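工作间笔记
2023年1月25日
写的人：Phong Quách
内容：亚麻油腻子，第二批配方；旧窗扇拆玻璃；一些中文术语的问题

先接着上次的写。上次我在最后一行写“油太多”，Willy Vermeulen 在旁边用铅笔问我：太多是什么意思，粘手，还是往下流？他问得对。我当时的意思是粘手。腻子在手里揉的时候，手掌离开以后会拉出很短的丝，压进窗扇的槽口以后表面很难刮平，刀走到哪里就把腻子带到哪里。它没有往下流。以后我尽量写现象，少写判断。

今天做第二批。白垩粉还是用 Zollska 的细粉，从 Hồ 那里买的，和第一批同一袋。油换了：第一批是生亚麻油，第二批是熟油，罐子上写的是 Vaken。Shakuntala Bhardwaj 认为一次应该只换一个东西，所以粉不换，揉的方法也不换，室温我没有办法控制，只能记下来。早上进门的时候暖气还没有开，我等到手不凉了才开始。

称量：白垩粉 600 克，先过筛。筛子上剩下的小硬块我没有压碎放回去，直接倒掉了，然后再补称到 600 克。第一批我是压碎放回去的，所以严格地说这里也有一个不同。我写在这里，免得以后有人比较的时候不知道。

油是一点一点加的。我把油罐放在秤上，每倒一次看一次减少多少，但是中间有一次我手上有粉，去擦手，回来忘记上一次的读数。所以油的总量只能用开始和结束的差来算，中间的曲线没有了。差值写在罐子的标签上，这里不抄，因为标签上还有别人的字，我不确定哪个减哪个，明天问 Willy。

混合的过程。开始的时候像湿沙子，用刮刀在板上压，压开又收拢，这样很久。有一个时刻，散的粉突然可以抱成团，然后就不能再用刀，要用手。这个时刻比第一批来得晚。我觉得熟油比较稠，进入粉里面比较慢，但是这个只是我觉得。揉到表面有一点光，用手指按下去，边缘不裂，就算可以了。揉完以后用塑料膜包好，放进有盖的罐子，写上“二”，放在架子下层，靠墙。

静置的问题。老的做法说腻子要放一夜再用，粉会把油“喝”完。第一批我没有放，当天就用了，所以粘手也许和这个有关系。第二批分成两份，一份今天下午用，一份放到明天。这样至少可以知道放和不放的区别，虽然油也换了，和第一批之间还是不能直接比。Shakuntala 听了以后说那就再做一个第三批，生油，放一夜。好的，第三批排在后面，粉应该够。

下面写窗扇。

Flultwood 那栋房子的窗扇，现在在工作间里的是北面楼梯间的。九月的时候拆下来，编号用铅笔写在上冒头的顶面，这样装回去以后看不到。编号的规则是 Rocío Jara 定的：先写楼层，再写从左到右的位置，左和右是站在屋里面往外看。我第一次拿错了方向，站在外面看，把两扇的编号写反了，后来用铰链的旧印子对出来。请大家以后也都站在屋里。

今天拆玻璃的是楼梯间最上面那一扇，六块玻璃，分成两列。旧腻子的情况每一格都不一样。上面的格子，腻子已经完全硬了，颜色发灰，敲起来有声音，像敲陶器。下面靠近下冒头的地方，腻子已经和木头分开，用指甲可以插进去，一提就是一整条。我一开始很高兴，觉得下面会很快，结果下面的问题是木头：槽口的底部软，刀一碰就进去了，所以速度反而更慢。

硬的腻子用了两种方法。第一种是蒸汽，用 Nga Quan 做的那个小木盒，一边开口，扣在槽口上面，蒸汽管从后面进来。第二种是红外灯。我的比较如下。

蒸汽：腻子软得比较均匀，拿刀可以整条推出来，刀口朝木头的一面几乎不留渣。缺点是木头吸水，做完以后表面的毛起来了，要等它干透再打磨。另外玻璃上面会有水珠，看不清楚裂纹。Nga 说她在盒子口加了一圈毛毡，漏气少了很多，我同意，上一次漏得我的眼镜全是白的。

红外灯：快，而且干。但是热集中在一个地方，玻璃受热不均匀。我用铝箔包了一块薄木板挡住玻璃，只露出槽口。即使这样，左列中间的那一块还是裂了，从角上斜着走了一道，声音很小。这块是老玻璃，有波纹，很可惜。我把它留下来了，用纸包好，写上位置，也许可以切小以后用在别的地方。以后有波纹的玻璃一律用蒸汽，红外灯只用在后来换过的平玻璃上。怎么区分：把窗扇斜过来，看屋顶灯管的倒影，倒影是直的就是平玻璃，倒影会扭动的就是老玻璃。这个方法是 Rocío 教的，非常可靠，我没有看错过。

拆的顺序我也写一下，因为上次 Willy 问我为什么不从上往下。我现在的顺序是：先两边的竖向，再上面的横向，最后下面的横向。玻璃的重量在下面，如果先拆下面，玻璃往下坐，会卡在固定钉上。固定钉是那种三角形的小铁片，锈了以后比腻子更难处理。不要撬，撬的力会通过玻璃。用尖嘴钳夹住，沿着木头的方向慢慢左右摇，出来了就放在盖子里，不要放在桌上，上次有一片进了 Willy 的袖子。

如果铁片断在木头里面，我的做法是不管它，用锉刀锉平，涂一点防锈的底漆。Nga 的做法是挖出来，补木头。我们讨论过，没有结论。她的理由是铁继续锈会胀，把槽口的边顶开。我的理由是挖的洞比铁片大很多，老木头损失更多。今天断了一片，在右列最上面，我照我的做法做了，位置用铅笔圈了，如果几年以后顶开了，大家可以来说我。

木头的部分。下冒头软的地方，我用锥子一点一点试，把软和硬的边界用粉笔画出来。比看起来的大。油漆的外面是好的，里面的木头像饼干一样。Shakuntala 看了以后认为应该换一段，做斜接，斜面朝外朝下，让水走。我原来想用树脂，现在同意换。材料用 Flultwood 拆下来的旧地板搁栅，纹理很密，年轮和窗扇上的接近。锯之前要用金属探测器过一遍，里面有钉子，九月份的时候已经坏过一次锯片。

打磨和铲漆的规矩再写一次，我看墙上的那张纸已经卷起来，看不清了。旧漆一律当作含铅处理。湿铲，不干磨。戴面罩，要有滤芯的那一种，纸的不行。铲下来的放进有盖的桶，桶上写日期。衣服不带回家。午饭前洗手洗脸，洗脸这件事我自己也常常忘记。地面用湿布和有高效滤芯的吸尘器，不用扫帚，扫帚会把细的部分扬起来。
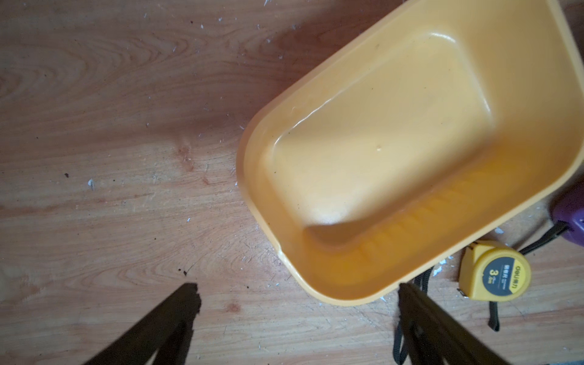
木地板，白色碎屑，橙黄色塑料托盘。

下午试刮腻子。用的是一块练习用的窗框，就是门后面那个，大家练手用的，不是 Flultwood 的。槽口先涂了一道稀释的熟油，等到摸上去不湿。这一步很重要，干的木头会把腻子里面的油吸走，腻子就会早早地发脆，和木头分开。我猜 Flultwood 那些一提就掉的腻子，有一部分就是当年没有涂这一道。当然没有办法证明。

先做底层，也就是玻璃后面的那一层。把腻子搓成细条，放在槽口里，玻璃压上去，从中间往边上推，看到背面有腻子挤出来，四边都有，才算到位。我压的时候只用手指的肚子，不用手掌。然后打固定片，然后做外面的斜面。

斜面的感觉：第二批没有放过夜的这一份，比第一批好很多。刀能走完一条边不停，到角上提起来，角是干净的。还有一点点粘，但是在刀上抹一点白垩粉就可以解决。斜面的高度我比着里面的线脚来，从屋里看的时候，腻子不能超过线脚，要刚刚好藏在后面。第一次我总是做得太厚，Rocío 站在后面说“看得见，看得见”，我就刮掉重来。今天她没有说话，我自己看了，也看不见。

刮完以后用软毛刷蘸一点干的白垩粉，在斜面和玻璃上轻轻扫，可以把多余的油带走，玻璃也同时擦亮了。刷子的方向是从腻子往玻璃扫，不要反过来，反过来会把边缘刷毛。这一点我试过两个方向，区别明显。

结皮的时间。第一批，生油，过了很多天按上去还有指印。第二批预计会快，Vaken 的罐子上没有写时间，只有商品名和一些安全符号，所以只能自己看。我每 3 天按一次，按在同一条边的不同位置，按过的地方用铅笔在旁边的木头上点一个点。按的人最好是同一个人，手指的力气不一样。如果我不在，请 Willy 按，不要大家都来按。上一次有很多人按，最后我不知道哪个指印是哪一天的，其中一个特别深，没有人承认。

关于涂漆，我们用亚麻油漆，可以早一点涂，不必等腻子完全硬，有皮就行。漆要压过腻子，到玻璃上面一点点，形成一条很细的封边。这条边大家的手艺差别很大。我自己不贴胶带，贴胶带的话撕的时候容易把边提起来，而且老玻璃边上不平，漆会渗到下面。用一支旧的斜口刷，毛已经短了，反而好控制。多余的干了以后用刀片修，刀片要斜，要新。

费用。Nga 问一扇窗的腻子要多少材料，因为 Flultwood 的业主想比较自己做和买现成的。我现在回答不了，第一批浪费太多，里面有练习，有掉在地上的，还有我送给隔壁的一小团。等第三批做完再算。白垩粉下一次可以买 1,000 克的小袋，大袋打开以后容易吸潮，筛子上的硬块就是这么来的，我认为。Hồ 那里两种都有，要提前打电话。

下面是术语，我的中文是后来学的，所以有些词我不确定，请中文好的人改，直接在旁边写，不要擦掉我的，我想看到自己原来写错了什么。

“腻子”：我原来以为只有墙上的才叫腻子，窗户上的叫“油灰”。Rocío 查的词典里两个都有，油灰好像更准确。这个本子前面都写了腻子，我继续写腻子，为了统一。

“冒头”和“边梃”：横的是冒头，竖的是边梃。梃这个字我每次都要看着写。前面几页有一个地方我写成了“挺”，请不要笑。

“槽口”：放玻璃的那个直角的台阶。有人说“裁口”，有人说“铲口”。我不知道区别，也许是地方不同。

“结皮”：我用来说腻子表面干了而里面还软。用在漆上肯定是对的，油漆罐子里的那一层也叫结皮。用在腻子上对不对，请告诉我。

“揉”和“搓”：一开始我混着用。Nga 纠正过：做成团是揉，做成条是搓。上面我检查过了，应该没有错。

一些杂事，不写就会忘。

刮刀要重新磨。宽的那一把，刀口中间有一个小缺，刮出来的斜面上面有一条细细的线，一开始我以为是腻子里面有硬颗粒，找了半天。把刀对着灯看才发现。我已经用油石磨了一部分，没有磨完，现在用布包着放在抽屉的左边，请不要拿去开罐子。我知道有人拿它开罐子。

擦过亚麻油的布，摊开晾在外面的铁栏杆上，一块一块分开，不要叠，不要揉成团放进垃圾桶。它自己会发热。Willy 以前的工作间为这个烧过一张桌子，所以他走以前每天都会打开垃圾桶看，大家不要觉得奇怪。今天的布在栏杆上，风大，我用夹子夹了。

蒸汽机需要除垢，喷出来的时候有停顿。我倒了醋，放过夜，明天早上第一件事是冲掉。谁先到谁冲，盖子上有纸条。

那个装玻璃的木架，最下面一格的毛毡脱了，玻璃直接碰木头。我暂时用硬纸板垫着。胶水要用不怕潮的那种。

平玻璃换不换成老玻璃，Flultwood 的业主还没有回答。裂掉的那一块必须换，Shakuntala 说她认识一个收旧窗的地方，里面也许有合适的厚度。我量了，厚度在一块玻璃上面就不一样，一头厚一头薄，所以“合适的厚度”是一个比较宽的概念。槽口的深度够，应该没有问题。

还有一个问题我没有想明白。右列中间那一格的旧腻子有两层，外层白，内层颜色很深，偏红，中间有一道漆。也就是说有人在旧腻子没有除干净的时候补过一次，而且补以前先涂了漆。内层比外层结实得多，蒸汽也不太起作用。Rocío 觉得里面加了红铅，以前有人这样做，硬得像石头。如果是这样，要按更严的办法来处理，所以我停下来了，没有继续铲，那一格的玻璃还在窗扇上。样品取了一小块，装在玻璃瓶里，贴了标签，放在有锁的柜子。检测的事情请 Nga 联系，她有实验室的地址。结果出来以前，请不要对那一格用红外灯，加热含铅的东西会有烟。

窗扇现在平放在架子上，玻璃面朝上，上面盖了一张纸，纸上写了“不要动”。

明天：
冲蒸汽机。
问 Willy 油罐标签上的数字。
第二批放过夜的那一份，刮练习框的另外一边，和今天的一边对着看。
下冒头换料，先画斜接的线，给 Shakuntala 看过再锯。
探测器的电池。
打电话给 Hồ，问小袋的白垩粉，还有软毛刷，要两把，一把只用来扫粉。

旁边补一句，晚上锁门以前写的：下午刮的那条边，灯关了一半从侧面看，靠近左下角有一点点塌。不严重。可能是那里的腻子放得太厚，也可能是我搬框的时候碰到了。我没有修，留着明天看它会不会继续变。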